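Call for Transcribers and Family Researchers: The Elthorpe Memorial Names Project
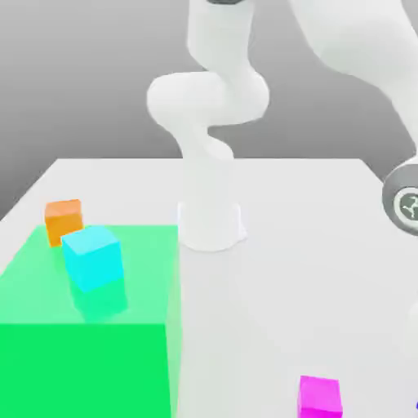

There are 317 names on the war memorial in Elthorpe, and we want to know something about every one of them. Where they lived, who they worked for, what became of their brothers and sisters. So far we have short biographies for 40, and they've been a joy to put together!

We're looking for people to join us from December. You can help in one of two ways:

Transcribers read scanned letters, church registers and old newspaper pages and type up what they find. You can do this from home, whenever it suits you. We have around 600 pages waiting, many in good clear handwriting and a few that are a real puzzle.

Family researchers take on a single name and follow it as far as the records go. Maite Escobar will get you started with the county census and the draft cards, and she is a wonderful person to be stuck with on a hard one.

No experience needed for either. If you read Spanish or German, please say so - several families wrote home in both. We'd also love to hear from anyone related to a person on the memorial, even if all you have is a nickname or a story from your grandmother.

Transcribers should plan on two hours a week through the spring. Researchers can set their own pace, but we do ask for a draft of your first biography within three months. Everyone is credited by name in the finished book.

To sign up, leave a note for Ashwin Palaniappan at the front desk of the Garrido Reading Room, 27 Alley Street, with your phone number and which of the two jobs you'd like. The desk is open until 6 p.m.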